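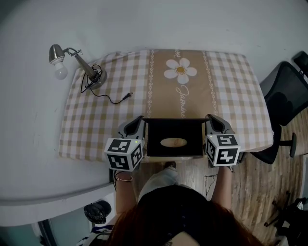

*Tisch mit der Jasmine-Decke: Lampe hinten links, Stecker am Mittelstreifen, Box offen.*

## April, Tisch 2 -- Lampe, Decke, Box

Angefangen kurz nach neun. Die Decke bleibt! Ich war anfangs dagegen, weil ich dachte, bei dem Karo sieht man keine kleine Schraube mehr, aber das Beige und Weiß ist so hell, dass dunkle Teile sofort auffallen. Dazu der breite hellbraune Streifen in der Mitte mit den zwei weißen Kettchenbändern an jeder Seite, das ist ja fast schon eine eingebaute Ablagespur. Ich lege jetzt alles, was als Nächstes drankommt, auf den Streifen und alles Erledigte auf das Karo. Klappt wunderbar, solange man sich selbst daran hält (heute Vormittag: überwiegend).

Das große Gänseblümchen mit der gelben Mitte dient uns übrigens als Nullpunkt. Leonidas Triantafyllou hat damit angefangen: »zwei Handbreit vor der Blume«, und seitdem reden wir alle so. Der Schriftzug »Jasmine« steht quer darunter, den nehmen wir für die Richtung. Wer neu an den Tisch kommt, versteht das nach einer Minute. Bitte die Decke beim Glattziehen nicht verdrehen, sonst stimmen die alten Notizen nicht mehr. Vorn schaut ein Streifen von der hellen Tischplatte heraus, den lassen wir so, dort klebe ich später ein Maßband an.

### Lampe

Die silberne mit dem runden Fuß. Ich mag sie immer lieber, je länger ich mit ihr arbeite. Der Fuß steht satt auf dem Stoff, er rutscht auch dann nicht, wenn man am Arm dreht. Der Schirm ist nach außen gekippt, die weiße Birne liegt frei, und damit kommt man zum Wechseln prima heran.

Messung mit dem kleinen Luxmeter, Fühler flach auf der Blume, Deckenlicht an:

- Birne mit 3.000 K: angenehm, aber das Karo wirkt gelblich und der Mittelstreifen fast orange
- Birne mit 4.000 K: 262 lx, die weißen Bänder heben sich sauber ab
- Abstand Birne zu Decke bei beiden Durchgängen: 52 cm

Die 4.000er gewinnt für mich deutlich. Beim Sortieren von schwarzen Kabelresten gegen dunkelblaue (das ewige Elend!) war der Unterschied enorm, ich habe die ganze Schachtel von letztem Monat in einem Rutsch geschafft. Leonidas findet sie am Abend zu kühl. Vorschlag: beide Birnen am Tisch lassen, die warme in Watte in der Schublade. Nachschub bestellen wir bei Hämmerli, Erkel hatte die Fassungsgröße nicht auf der Liste.

Beim Wechsel gilt wie gehabt: Stecker raus und sichtbar auf die Decke legen, zum Mittelstreifen hin. Das schwarze Kabel darf locker um den Fuß liegen. Enges Wickeln will ich nicht mehr sehen, bei der alten Klemmlampe hat genau das den Mantel direkt am Fuß mürbe gemacht.

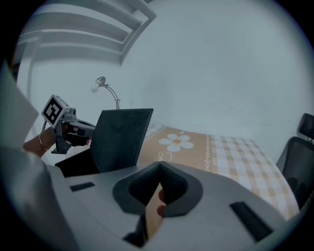 *Arm und freie Birne hinter der dunkelgrauen Platte, Birne zeigt nach links.*

### Blickhöhe

Dazu noch eine Beobachtung, über die ich mich richtig gefreut habe. Von oben wirkt der Tisch immer aufgeräumt und weit, alles hat Platz. Geht man mit den Augen hinunter, rückt alles zusammen, und eine aufrecht stehende, leicht gekippte Fläche verdeckt gleich die halbe Rückseite. Man sieht dann vom Arm nur noch den oberen Teil mit der kleinen Metallfassung. Für den Aufbau heißt das: Höhe mitdenken! Ich zeichne die Plätze künftig einmal von oben und einmal von der Seite ins Heft, die Seitenskizze darf ruhig krakelig sein.

Die matte dunkle Oberfläche ist für das Licht ein Glücksfall. Ich hatte zum Vergleich den glänzenden Deckel vom Schraubenkasten an dieselbe Stelle gestellt, und der warf mir den Reflex genau ins Auge. Matt bleibt also, der Kasten wandert ins Regal.

### Box

Die schwarze steht offen am vorderen Tischrand, Deckelkante hoch. Das helle Oval im dunklen Innenraum ist auch aus dem Stand super zu erkennen, da braucht es keine Markierung mehr. Meine weißen Klebepunkte vom Februar können weg (Reste mit Orangenöl, kein Aceton).

Das Bundard-Regal hat unten genau ein Fach, in das sie mit geschlossenem Deckel passt. Probiert, geht saugend hinein -- herrlich. Etikett fehlt noch.

### Offen

- [ ] Maßband vorn an die Tischkante
- [ ] zweite Messung ohne Deckenlicht, gleicher Punkt, gleiche 52 cm
- [ ] Decke waschen? Vorher die Lage der Tischecken mit Faden markieren, kein Filzstift
- [ ] Skuvby-Haken fürs Kabel: Leonidas fragt, ob noch welche im Lager sind
- [ ] Fach im Regal beschriften

Nachtrag 16:40: Haken gefunden, zwei Stück, einer davon verbogen. Den geraden schraube ich morgen links an die Tischseite.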